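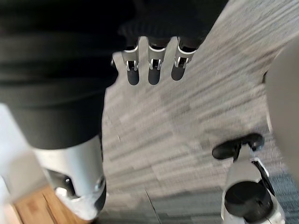 Print this page | E-mail this page

Speaker notes – village halls and how to keep them warm

Hello, I'm Lowri Mostyn and I look after bookings for the hall in Plokbridge. Wait for the tea queue to sit down before starting!

Start with the heating bill story. We paid £445 for one month last winter and the place was still freezing (I did the whole quilting evening in my coat). Ask who else has had a bill like that – hands up.

Then the curtains. We hung heavy lined ones over the 2 big windows by the stage and I was amazed, the draught on the back of your neck just went. Mention charity shops, you can get them for up to £30 a pair if you're not fussy about pattern.
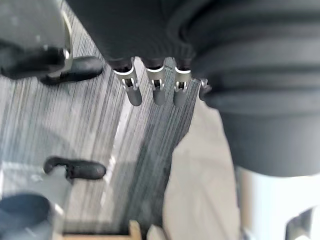 Next bit is timers. Ours was coming on at four in the morning for a toddler group that moved out in June, and I only found out when I went in early to look for my scarf. So do go and read your timer, please, even if you think you know what it says.

Slow down here, I always gabble. Questions, then raffle – 37 tickets sold so far.

Print | E-mail to a friend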